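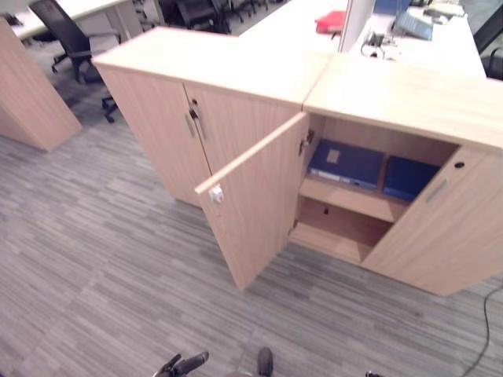

Trollholm student robot team — 11 seats open for spring

Applications close Friday, 5 pm. Yes, this Friday. Sorry for the short notice.

We're the student team working on office tasks. Opening cabinet doors, finding a binder, putting it back on the right shelf, closing up after. Sounds easy. Come try it with a two-finger gripper.

Who we want:
Drivers — steady hands, patience, ok doing the same door 38 times in an afternoon
Coders — some Python, or willing to learn it fast
Someone who can write. Our log is a mess and the judges read it
One mechanic, fingers and wrist mostly

Any major, any year. No experience needed for the driver seats. If you've never touched a robot thats fine, Lucía Rivas runs two training evenings before you go near ours.

What it takes: two evenings a week plus one long Saturday a month. More in March, before the Gritow Cup. If you can't do March please don't apply for driver, apply for something else.

What you get: three credits if your department signs off (ask them first, not us), a key to the lab, dinner on long days. Travel to the Cup is covered. Not paid. Budget this year is $2000 and most of that is parts.

How to apply: half a page on why, and one thing you built or fixed or broke. No resume. Drop it in the team box outside room 2577 or hand it to Emiliano Toledo after the Tuesday meeting. Put the role you want at the top, last term half of you forgot and we had to guess.

Short tryout for drivers next week, 20 minutes each. Wear closed shoes, tie back long hair. Tumelo Ngcobo will send out times, so write your email adress clearly.

Questions about credits go to Estíbaliz Cifuentes. Everything else, Tumelo.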